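Speaker notes – club night talk, "Teaching a Gripper to Shelve"
Slot is 7:30, right after the drone people. Water bottle. Clicker. Check the clicker.

Slide 1. Title. Say hello, say my name, say Vilavix is the student robotics club and yes, we are still taking members. Wait for the laugh about the club shirt. If no laugh, move on quickly.

Slide 2. The work at hand. Let people look before talking.

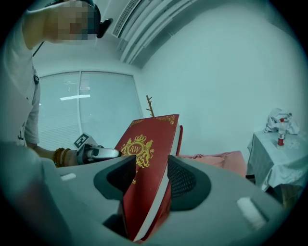
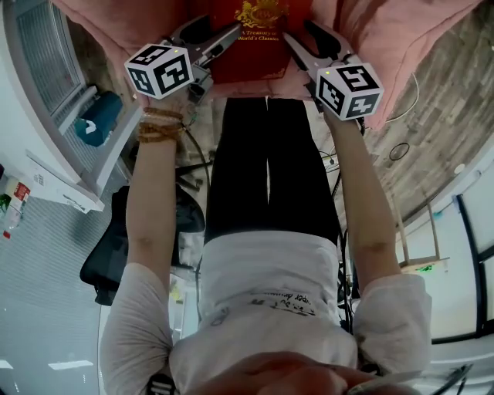 Slide 2: Book handling practice with the hand-held grippers, same red hardcover in both.

Point at the marker patterns on the grippers. The software finds those black and white squares and works out where the gripper is. Somebody will ask if they are QR codes. They are cousins. Leave it there.

Then the book. A Treasury of World's Classics, and I have now picked it up more times than I have opened it. It has a hard cover, a crest, and opinions about which way it would like to fall. Ask for a show of hands: who has dropped a book this week? Good. That's our baseline.

Slide 3. Why books. We started the year with foam blocks. Foam blocks forgive everything. Mārtiņš Priedītis said a robot that can only handle foam should get a job in a mattress store, and we switched to books the next meeting. Credit him, he's in the second row.

Slide 4. The numbers. 433 recordings kept. Target for each member was 30 and most of us got there. Do not read the table aloud. Do not say who came last (me).

Slide 5. What goes wrong. Take this one slowly, it's the best part.
– Gripping too low, book swings like a gate.
– Gripping by the cover only. Pages have weight. The cover knows it.
– Two hands arriving at once, neither wanting to let go. We call this the Javier, after the name on our first test script. Explain that Javier is a script. Last time a parent got worried.

Slide 6. Video from the Treltow arm, trained on our first 100 recordings. Plays for 2 minutes. Stay quiet until the shelf part. If the sound comes on, it's just us shouting, mute it.

Slide 7. The Warstead meet in April. Rules now say the book must end up spine out. Aivar Zariņš read the rules and found this out at breakfast on the day we were packing. Pause here. Let him suffer a little.

Slide 8. What we would do differently: label the files properly from the start. I have a folder called "good ones" and another called "good ones real." Both contain bad ones.

Slide 9. Questions. Likely ones:
Can it turn pages? No.
Will it? Ask me in the fall.
Can I try the grippers? Yes, back table, after the talk, one pair at a time. Please take off your backpack first.

Leave slide 9 up. Sign-up sheet is by the door – bring a pen that works.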